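News > Press releases > Benjelloun Paints

Print this page | E-mail this page
Reading time: 1 minute

Benjelloun brings back pale green, again

FINDALE, August 4, 2024. Benjelloun, paint makers to the undecided, will add a pale green called Idow to its wall range in December. It joins over 200 other greens, several of which the firm can tell apart.

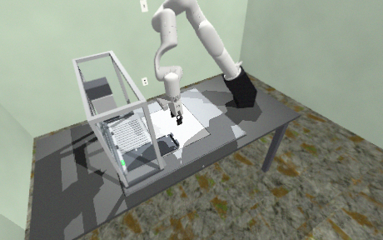
Pale green walls with a dark gray table.

Idow replaces Brovilness, withdrawn after customers kept asking for it as "the beige one". It comes in matt only and covers most things in two coats, magnolia in three.

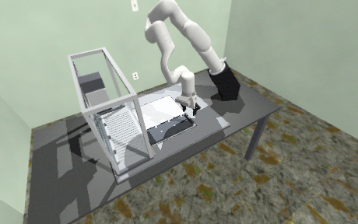

Benjelloun
Press Office, Findale

Tester pots cost 99p from the Findale shop. Colour cards are free, though we would like the last lot back.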